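Cesano: The Belly of the Cliltska
Tabletop adventure for 2 to 5 players

Written by Adesuwa Bashir
Maps by Zoltán Kelemen
Published by Hekness

A giant beast has swallowed the harbour town of Cesano whole, and your characters were in it at the time. The streets are still standing, more or less. The lamps are running out of oil. Somewhere past the fish market is the throat, and the way out.

The Belly of the Cliltska is a stand-alone adventure for new or experienced groups. It plays over three or four evenings and uses the Nwankwo rules, which are printed in the back. You'll need ordinary six-sided dice, pencils and some scrap paper.

What you get
138-page softcover book, colour throughout
Fold-out map of the town
Six ready-made characters
Printable handouts (download code inside the cover)

The first printing was 1,000 copies and sold out in December. The second printing has a corrected map key and a new chapter by Nneka Effiong on playing the beast as a character, with moods that change what happens in the streets. 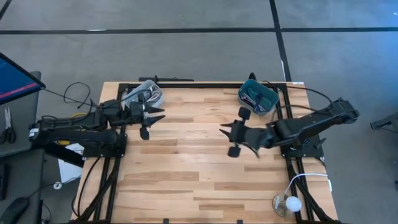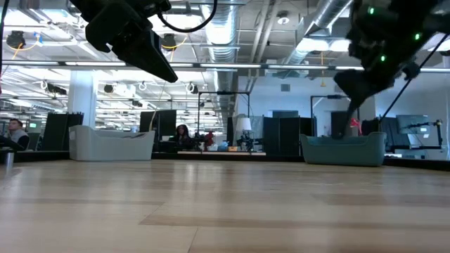
Players who get eaten a second time, by something smaller, should turn to the rules on page 91. These were rewritten after playtesting, as the old version left one player sitting out too long.

Content note: drowning, tight spaces, digestion. Suggested for ages 14 and up.

Orders within Canada ship by regular mail. Please contact Nisha Semwal for store and library orders.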